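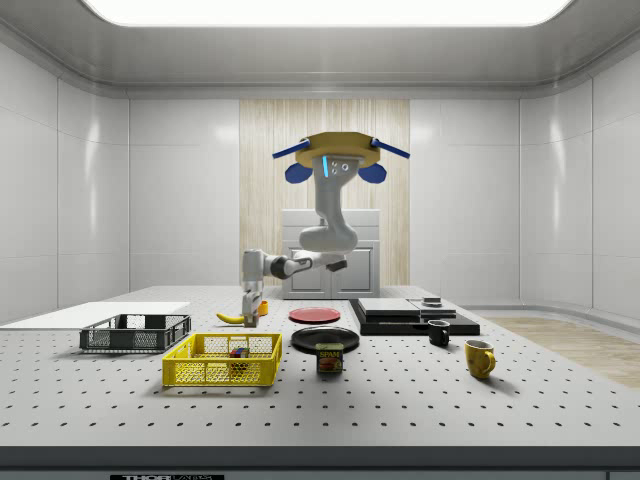 White cabinet against the wood-grain panel, back wall.

Ticket 1355
Product: Wistari room planner, desktop
Subject: Wood finishes go blotchy when I export
Status: Solved (I think!)

Hi again! I'm redoing my den on paper before I spend any money, and the planner has been great right up until I try to save a big picture. On screen my Pluswood shelves look lovely, long grain running top to bottom. Then I hit Export, wait forever, and the shelves come out covered in gray smudges, like somebody wiped them with a dirty rag. The walls and the rug are fine. It's only the wood.

What I've tried so far:

Restarted the program, then the whole computer. Same smudges.

Turned shadows off. Smudges still there, and now the couch looks like it's floating.

Swapped Pluswood for the Vlachopoulos oak that comes with the starter pack. That one exports clean! So it's something about the Pluswood set, which I downloaded back in February and haven't touched.

Exported at the small size. Clean too, but it's way too tiny to print (I want to tape it up in the hallway and argue with my family over it).

Update, 8 p.m.
Your reply said to clear the finish cache, so I did. It took me a while to find the button because it's under Storage and I kept looking under Materials. First export after that was perfect. Second one, smudges again, only on the left shelf this time. I nearly threw the mouse.

Update, a bit later
Okay, got somewhere. My library had two copies of the Pluswood set in it, the old one and one that came along with a living room file I'd opened from the Skulley sample folder. Same name, same thumbnail. Half my shelves were using one and half were using the other. I deleted both, downloaded the set fresh, and put the finish back on every shelf by hand (17 of them, ugh). I've exported at full size several times now and it's clean every time.

Two things before you close this. Could the planner please warn people when a file brings in a finish they already have? And is there a quick way to swap a finish on everything at once? I looked in the right-click menu and came up empty. Leave the ticket open till I hear back on that second one, please, I still have the bedroom to do. Thanks a bunch!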